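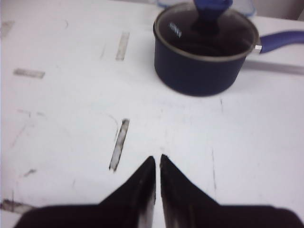
Hi all,

Catching up on the house rules thread. Quoting Lok-yiu so we're all on the same page:

> On Monday, August 17, 2026, Lok-yiu Lai wrote:
>
> I'd like rule 3 to say "clear the table before every run" and leave it there. The Ballico draft goes on for 13 pages and I doubt anyone at Tirport has read past the second one. Also, do we really need a rule on tape?

I'm with you on the length (13 pages, good grief!) but I do want to keep the tape rule. We've been putting down tape for start positions and peeling it off again since June, and look at what it leaves on a white top: gray strips pointing every which way. A new operator can't tell an old mark from a live one. I'd go with something like this:

- Peel tape the same day and clean off the residue before the next layout.
- If a mark won't come off, draw it on the table sheet and cross it out.
- Only one color of tape for live marks.

On clearing the table, I think "clear" is too strong. Say the job is the saucepan with its lid on.
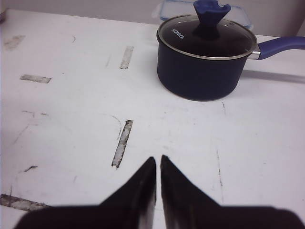

I don't mind a plastic container sitting behind the pot as long as it's written down and stays put for the whole set. What I do mind is things wandering between runs! So maybe "nothing on the table that isn't on the sheet"? Güven had wording close to that in the Sikari notes and I'd happily steal it.

One more, on handles. Úna wants the sheet to say which way a pot handle points at the start, and I'm all for it. Left or right is plenty, we don't need degrees.

Could folks send changes to me or Eftychia? I'll paste them into the draft as they come in.

Mei-kuen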